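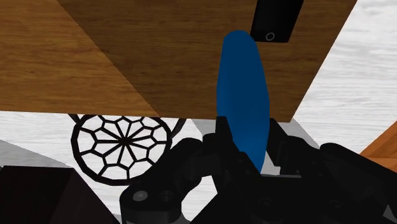 Faltau Folk and Song Club
Minutes of the meeting held on August 24, 2021

Present: Rahel Wallner (chair), Essam Shawky, Chaimae Kamel, Ashraf Ouali (minutes)
Apologies: Rachid Salem

1. Minutes of the May meeting
Agreed, with one correction. The support act on the opening night was booked by Chaimae, not Essam.

2. Autumn concerts
Chaimae has confirmed four dates at the Tralletti. The hall wants the sound check finished by 6.30 as there is a dance class next door. Two of the singers are travelling by train and will need a lift from the station. Ashraf will drive on the first night. Driver for the second still to be found.

Essam asked if the floor spots could go back to two songs each. Rahel said three was too many last time and the main act went on late. Agreed two songs, 14 performers at most over the season.

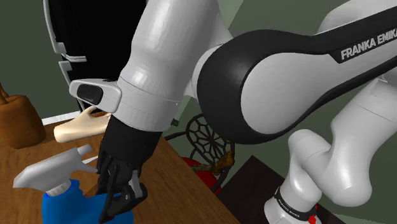
3. Live recording
Essam has spoken to Abdel Hamid Studio about recording the last concert. The quote is 2,835 for the evening and the mixing. The limit set in May was 3,000, so this can go ahead - but it leaves very little for sleeves. Chaimae would prefer download only. Ashraf said people at the door still ask for a CD. Left until Rachid is back.

Performers must agree in writing before anything is recorded. Rahel to draft the form.

4. PA system
The left monitor is still buzzing. Essam has changed the lead and it made no difference. He will take it to Bomedel for a price on the repair.

5. Any other business
The songbook cupboard key is missing. Ashraf to ask Rachid.

Next meeting: date to be sent round by email.

4 shares | 0 comments

Recent items
Floor spot list: how to put your name down
Minutes of the May meeting
Lifts and parking at the Tralletti
Songs wanted for the winter singaround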